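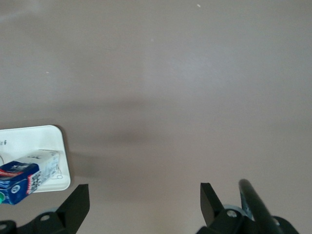 The Bondale Desk Tray

I've been selling these little white trays for a couple of years now and I still get a bit giddy when a new carton of them shows up! The Bondale is the plain one in our Skostia line, a flat rectangle with soft rounded corners and a bit of a shine to it. Mine lives on my big mauve table, and I love the way that bright white looks against the dusty color (my sister says the table is brown, and my sister is wrong).

I use mine for the stuff that never makes it to the bathroom. Toothpaste still in its box, mostly, laid in at a slant. It's also been a home for stamps, hair clips, and half a pack of gum.

There are some thin dark printed lines on the surface and a small black number near the edge. A few of you wrote to ask if they wash off. They don't, they're part of the print, and I've scrubbed mine plenty! If you'd like one with no print at all, look at the Wada, same price and same corners.

Cleaning is easy. Warm water, a drop of dish soap, soft cloth. Please keep it out of the dishwasher, I lost one that way in July and it came out shaped like a potato chip.

What you get: 2 trays per pack, $20 a pack, item number 338. They stack, so the spare can sit under the first one till you need it. We ordered 1,000 packs this time around and they ship from our Clullcombe shop, usually the next morning (I do the packing myself, so be kind if I've had a late night).

Returns are fine as long as the trays are clean. Put your order number on a slip of paper inside the box and send it back to the shop.

Questions about sizes or a bigger order? Write to me through the contact page and I'll get back to you!

Chidubem Okoro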